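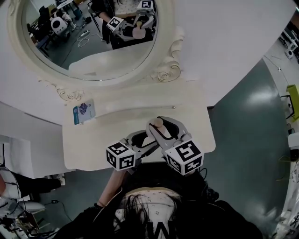
Prillon vanity table, 3 months in

I love this thing! The oval mirror is big, and the carved roses on its cream frame are so pretty (my sister calls it fussy, whatever). Paid $86 for it secondhand in October and put it together in one evening. The top does show every smudge, and the little pink bottle with the brown cap lives on it now.

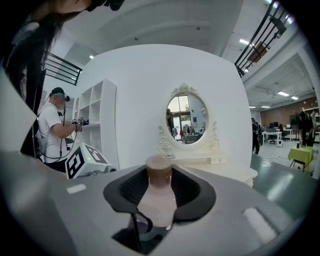
Would I buy it again?

Yep. I'd just want a drawer. 5 stars for looks, 3 for storage.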